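# One bench, one hotplate: cooking small in Herkbridge

The owner of Brallard, a lunch counter at the bottom end of Herkbridge, does not have a gas line. She asked for one when she signed the lease and was told it would take until May at the earliest, so she opened without it.

"I'd already bought the beans," she says. "I had 40 kilos of them in the hallway at home. I wasn't going to wait."

The menu is short. There is a three-bean soup, a mung bean porridge, toast, and a rice dish that sells out most days before one. Everything is cooked on portable induction. She tried a coil hotplate first, a secondhand one, and gave it back after 2 weeks.

"It stayed hot for ages after you turned it off. If you've only got one bench you need that space back straight away. You put a chopping board down without thinking and then you've got a burnt chopping board."

She still tries out new dishes on a wooden table before they go anywhere near the counter. The toaster lives at the back and the cooktop goes in front, where she can stand square to it. Dry beans are kept in a sectioned dish so she can reach over and take what she needs.
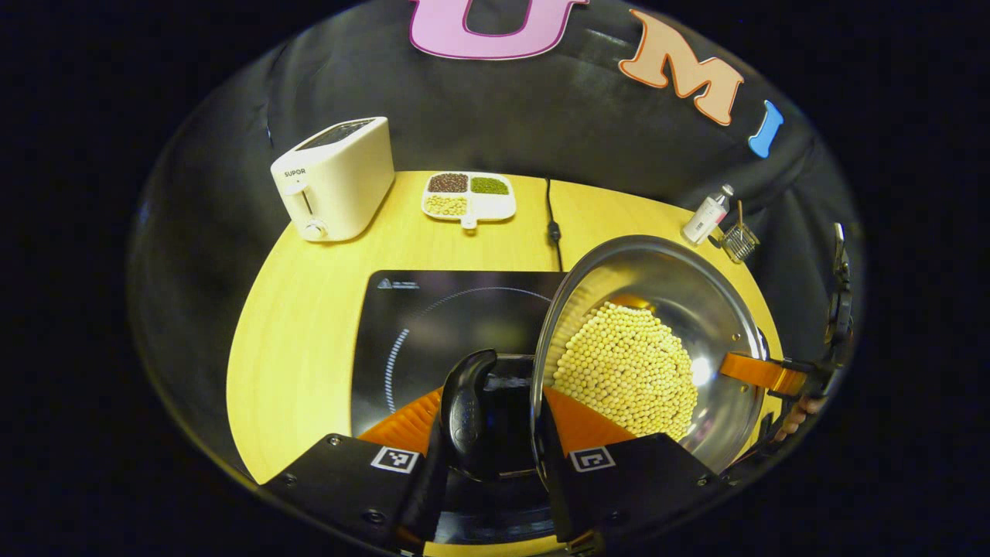

*The test table, with the cooktop at the front and the beans in their divided dish behind.*

The pan matters more than the cooktop, in her view. She uses stainless steel and checks any new one with a fridge magnet before paying for it. If the magnet falls off the base, the pan stays in the shop.

"People ask me which cooktop to buy and I say, what pans have you got? Start there."

Soybeans are soaked overnight, and so are the small red ones. Mung beans she rinses and cooks from dry. She used to do all three together and says the mung beans went to mush every time - good for porridge, no use in a soup.

Her bulk order comes through Usard, a wholesaler she shares with Lei, the noodle shop two doors up. Splitting sacks keeps the price down. Last month the two shops' joint bill came to $152, with some left over for the next run.

Would she still take the gas if it turned up?

"I'd have to think about it. The room stays cooler like this and I can wipe the whole thing down with a cloth. I'd probably get one burner, for the rice."

She is open from eleven until the soup is gone, usually by 2.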